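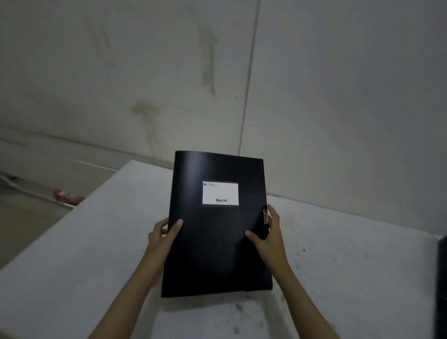 Box files for build papers: short review

I bought two black box files from Suksawat for the papers of our robot arm, which Daryna Zhuravel and I build in the shared workshop. Wiring plans, motor sheets and test notes were lying everywhere before.

The cover has a white label window, big enough to write "arm, joints 1 to 3" with a thick marker. The box can stand upright on the table by itself, and I like this very much – our shelf is always full.

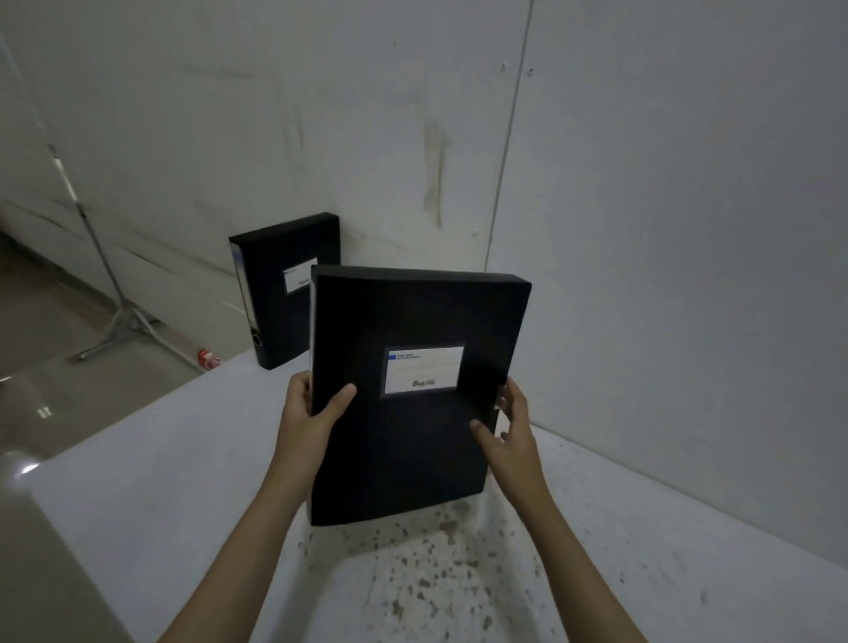
I paid 317 for the pair, a fair price for me. Two complaints: the lid is stiff when your hands are tired, and large drawings must be folded twice. For the controller papers I will order one more in October. Four stars from me.

Roxana Lozano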